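Guswood Handball Match Records

June, by Oleksandra Fedoruk

Guswood is a collection of written records from amateur handball matches. It was started by the Lema sports club and is now kept by three people who live in different towns. This file explains what is inside, how the records were made and where they are weak. Please read the part on known problems before you use the numbers for anything serious.

What the collection contains

There are 1217 match records, each one in its own text file. A record holds the two team names, the hall, the half-time score, the final score, and a list of events with the minute of play. Events are goals, saves, seven-metre throws, two-minute suspensions, team time-outs and red cards. Player names are not given. Every player has a code which stays the same for one season and is changed in the next.

Handball is played by seven players on each side, one of them the goalkeeper. A full adult match has two halves of 30 minutes. In our collection the youth matches are shorter, and the field "half_length" tells you how long each half was. Do not calculate goals per minute without looking at this field first.

How the records were made

Most of the matches come from the Urnberg regional league and its cup. At the table, the scorekeeper filled in the paper sheet as usual. Afterwards Faraji Laizer or Subira Mrema typed the sheet into a form. From the second season we had a better method: one person read aloud and the other typed, and the mistakes became fewer.

For 400 of the matches a second person typed the same sheet again without seeing the first version. Where the two versions did not agree, Akinyi Shemweta looked at the paper and decided. These records have the value "yes" in the field "double_entry". If your work depends on the exact minute of an event, I recommend to use only this part.

Folders

matches/ holds the records, sorted by season.
halls/ has one short file for each hall, with the floor type and the number of seats when we know it.
rules/ describes the changes of rules between seasons. 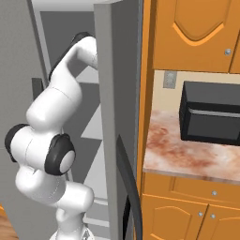

Simulated robotic arm and grey refrigerator door (computer rendering).

Known problems

Saves are not counted in the same way everywhere. Some scorekeepers write a save when the ball hits the post after the goalkeeper touched it, and others do not. We left the sheets as they were.

In 40 records the minute is missing for all events of the second half. The order of the events is still correct — we checked it against the running score. The missing minutes are written as "NA", never as zero.

The team Orel changed its name in the middle of one season and later took the old name back. In the records it always has the old name. Women's and men's teams of the same club have different codes, so please do not join them by the club name alone.

Use and corrections

You may use the records for teaching, for research and for your own club. Please mention Guswood and the version number. We ask you not to try to find out who the players are, also when it looks easy in a small league.

If you find a mistake, write to Kerubo Kirui and give the name of the file and the line. A photo of the paper sheet helps very much if your club still has it. Corrections go into the next version and are listed in the file CHANGES, with the old value next to the new one.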